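Divside Knowledge Base
Shares 20 | Comments 3

Section 3. Teaching a shelf pick

This section covers recording a pick from a stocked bottle shelf with the Divside arm and the Trosov two-finger gripper. You can teach the task by hand (hand guiding) or from the Quintela remote handset. The recordings are stored the same way and can be mixed in one task.

Read Section 2 (Mounting and wrist camera) first. The wrist camera must be calibrated before you record anything. Recordings made before calibration can't be corrected later.

3.1 Before you start

1. Stock the shelf the way it will be stocked in normal use. Turn the labels to the front and keep each product in its own row.

2. Clear the path between the arm and the shelf. Cables, cups and tools should be out of reach of the arm at full stretch.

3. Switch on the same lights that will be on when the task runs.

4. Power on the arm and wait for the steady green light on the base.

5. In the Felodance software, open Tasks > New > Shelf pick. Type a name for the task. Use the product and the shelf level in the name, such as "cola third shelf". Names can be changed later, but the old name stays in the log.

Note: A shelf next to a window needs extra care. If the window side of the camera picture goes white, set Exposure to Fixed and adjust it with the bottles in view. Do not leave it on Auto. Auto exposure will shift each time the wrist turns toward the glass, and the bottles will darken.

CAUTION: Keep one hand free for the stop button whenever the arm is powered. In hand-guiding mode the arm holds its own weight but will still drift if the payload setting is wrong.

3.2 Setting the start view

Every recording in a task begins from a start view. The arm does not have to be in exactly the same position each time, and small changes between recordings help the task cope with a base that has been bumped or a shelf that has been moved.

1. Press and hold the guide button on the wrist.

2. Move the gripper back from the shelf until the full width of the unit is in the wrist camera view. With the standard lens, start at 500 mm from the front lip of the shelf and adjust from there.

3. Open the fingers. They should show at the bottom of the view with a clear gap between them.

4. Check that the row you intend to pick from is not completely hidden behind the gripper. The lowest shelf is often partly covered from this position. If your target is there, tilt the wrist down before you save.

5. Release the guide button and press Save view.

6. Repeat from a slightly different position. Save at least 3 start views for each task.

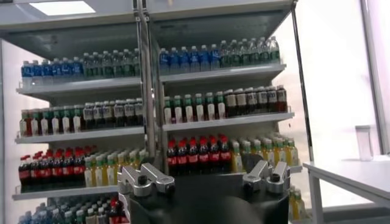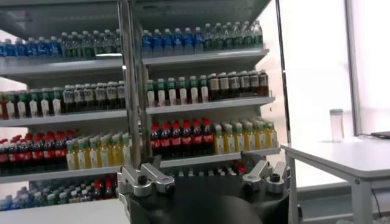
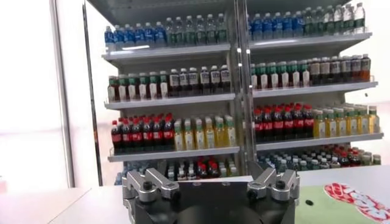 Wrist camera views with the fingers apart and both bays of the shelf visible.

3.3 Recording by hand guiding

1. Select a start view and press Go to view. Stand clear while the arm moves.

2. Press Record. Wait for the tone.

3. Hold the guide button and bring the gripper toward the target bottle. Approach straight on. If you come in at an angle the outer finger will touch the next row.

4. Stop when the bottle is between the fingers, then press Close on the wrist. Do not squeeze the fingers together by hand.

5. Lift the bottle just enough to clear the front lip. Watch the shelf above. Tall bottles leave very little room.

6. Pull straight back until the bottle is fully out of the shelf, then carry it to the drop point.

7. Press Open, back away, and press Stop.

A good recording takes under 20 seconds. Longer ones are accepted, but pauses in the middle are learned along with the rest, and the arm will pause there too.

Note: Keep your hand on the grip ring and your arm below the wrist. Fingers or sleeves in front of the lens will spoil the recording.

3.4 Recording by remote handset

Use the handset when you can't stand next to the arm or when the shelf is too deep to guide comfortably.

1. Pair the Quintela handset (Settings > Handset > Pair). The arm beeps twice.

2. Set Speed to Low. High is for moving between stations and is locked out while recording.

3. Press Record and carry out the pick as in 3.3, using the trigger to close the fingers. Half pressure on the trigger gives a slow close.

4. If you lose sight of the bottle, let go of the stick. The arm stops where it is. Switch the handset screen to Wrist and continue.

CAUTION: The handset does not feel contact. If the fingers meet the shelf lip, the arm will push until the force limit trips. Back out by hand after a trip.

3.5 Checking and deleting recordings

1. Open the task and press Replay on each recording with the gripper empty and the shelf out of reach.

2. Delete any recording in which a bottle was dropped, a neighboring bottle was knocked over, or the force limit tripped.

3. Press Train when you are done. The arm can't be moved during training.

If training stops with "Views do not match", the camera has been moved or exposure was changed partway through. Record the task again from 3.2.

1,187 views

Related articles
Section 2. Mounting and wrist camera
Section 4. Running a taught task
Replacing Trosov finger brackets
Quintela handset: battery and pairing faults
Felodance release notes, December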